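Rendatwood PC assembly cell – equipment progress report
July 13, 2021
Prepared by Pádraig Foley

Work on the Rendatwood cell is within budget. Both arms are on the bench and paid for.

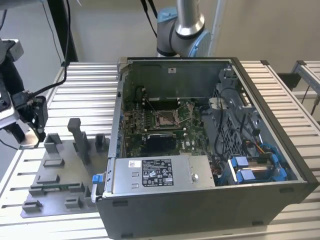 Fixtures are the next cost. Tully quoted for machined plates, but we would sooner stay with 3D-printed ones for now. The gray-plastic holders fixed to the plate beside the tower can be reprinted singly, so a change of part does not mean a new plate. We ask to move 200 euro from machining to filament.

Spare parts
Pindine can supply 200 memory modules for handling trials – price held until August. 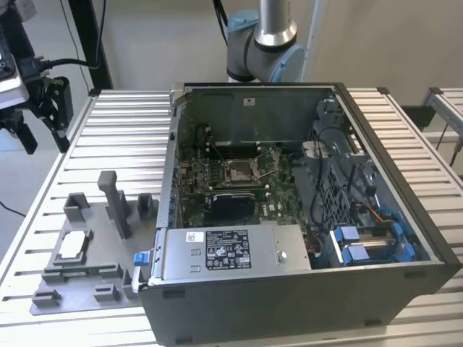
Grippers
Plivel has offered 2 spare sets of fingers, with delivery in 7 weeks. We would like to order now, as a worn set would stop work on 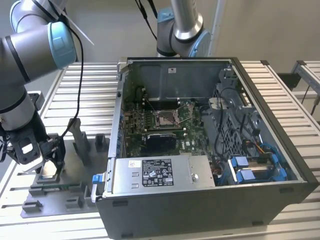

processor and memory handling until a replacement came. The cost fits within the maintenance line. 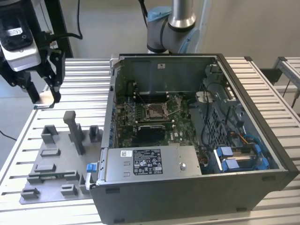
Gripper over the parts fixture, with the open tower alongside.

Approval is needed for the filament transfer and the Plivel order.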